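4. Home broadband over mobile masts: what the valley taught us

The previous section set out how the Plosari trial was planned. We now turn to the part we most enjoyed, and the part that changed our minds most often: what happened once the receivers were on people's houses and the traffic began to flow. Plosari is a long, bent valley with four villages strung along the river, and until the trial most homes there relied on old copper lines. The operator, Montoya, lit a mid-band 5G carrier on its existing hilltop mast at Grestudard and let us fit a Celer outdoor receiver at every home that joined.

Each receiver ran a short download, a short upload and a delay test, then sent the results back at night when the network was quiet. We kept every test that finished, and also the failed ones, which we marked and counted separately. Many earlier trials dropped their failures before working out averages, and we think this hides exactly the thing a household cares about: whether the connection is there when somebody wants it. By the close of the main period on 3 December 2022 we had 1,501 complete evening records, and it is the evening records that we use below unless we say otherwise.
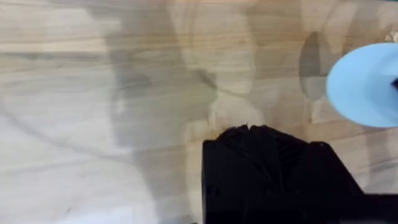 4.1 Distance matters less than we expected

We had supposed that speed would fall away smoothly with distance from the mast. It did nothing of the kind! Homes up to 2,000 metres away in the upper village were often slower than homes far down the valley, and the reason is the shape of the land. The upper village sits tucked beneath the shoulder of the hill, so the signal reaches it only after bending over the ridge. The lowest village is much further off but looks straight up the river to Grestudard with nothing but fields between.

This is a lovely result for anyone planning rural coverage, and also an awkward one. The simple maps used to judge whether a home can be served draw circles around masts. In Plosari a circle would have promised good service to the wrong people. A line-of-sight check using ordinary height data did far better, and adding tree cover improved it again, though only for homes near the woods on the north bank.

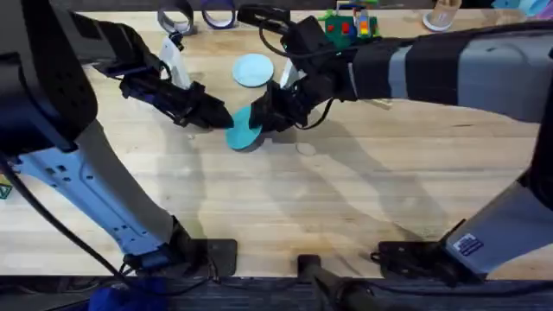
Two robot arms holding a teal disc between their grippers

4.2 Evenings, weather and the busy hour

The second surprise concerned load. We had warned households that evenings would be slow, and a few were kind enough to remind us of this when they were not. The mast carried very little other traffic at that time of day, as most visitors to the valley are walkers who have gone home by dusk. The slowest hour turned out to be late morning in good weather, when the car park below Grestudard was full and the phones in it shared the same carrier as the houses.

Rain made hardly any difference at this frequency. Wet leaves did, and so did heavy snow settling on the hedges beside two of the receivers in January, after the main period had ended. We report those later readings only as a note, but they were striking enough that we would plan any future trial to run through a full winter. Delay stayed steady throughout, and video calls held up well even where download speeds were modest. Several households told us they cared more about this than about the headline speed, and we believe them.

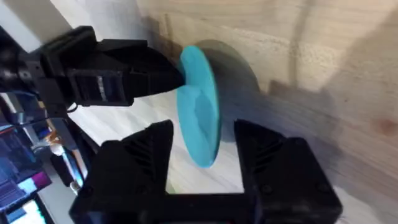

4.3 Pointing the receiver

Of all the things an installer can change cheaply, the direction of the receiver had the greatest effect. The Celer unit has a flat panel antenna behind its cover, and it gathers most when the panel squarely faces the incoming signal. As it is turned away, the area it offers to the signal shrinks, slowly at first and then very quickly. The geometry is the same as that of the turquoise disc in Figure 3, which is seen nearly edge-on and so appears as a tall oval: its height is kept while its width is mostly lost to the viewer. A panel turned that far from the mast has lost most of its useful face in just the same way. The real antenna behaves a little worse than this simple picture suggests, as its elements also respond less well to signals from the side.

We therefore went back to the homes with the weakest readings and turned each receiver through a full sweep in small steps, waiting at each step for the reading to settle. In most cases the best direction was straight at Grestudard, as one would hope. In 4 cases it was not. At these homes, all in the upper village, the strongest signal came from the bare rock face across the river, which acted as a mirror and sent the signal back beneath the ridge. Pointing the receiver at the rock looked quite wrong to the installer and worked beautifully.

The gain from re-pointing was largest where the original reading had been poorest, and it held at the next set of evening tests. We have not yet checked whether the reflected path survives when the rock face is iced over. The sweep data for each home, with house positions blurred to the nearest field, are listed in Appendix B.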